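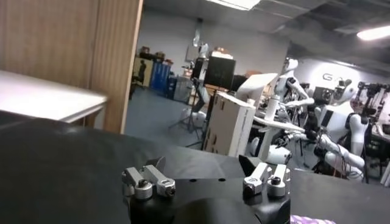
The workshop room in Gramitz, with the shelving and the blue cabinets along the back wall

Progress report to the Hidayat fund, period ending July

In this period we worked mainly on the fitting out of the room. The shelving is in use and the brown boxes which came from Comgate are now stored there, so the corridor is free again. The blue cabinets stand next to the shelves. We keep the hand tools in them, and the keys are at the reception.

The wooden partition was the largest single cost. We paid 3731 euros for it, delivery included, and this is 381 euros more than we wrote in the application. The difference was covered from the line for small furniture – we ask you kindly to confirm that this is acceptable.

The grey floor was cleaned and sealed before the furniture came in. Two users complained that the ceiling lights are too strong in the evening, and we have asked the electrician for an offer for a dimmer.

Still open are the labels for the shelves and the second delivery from Bekemum, which is now nine weeks late. We have written to them again and received only a general answer. If the goods do not arrive until the end of the next period, we would like to cancel the order and buy locally.

The list of invoices is attached separately.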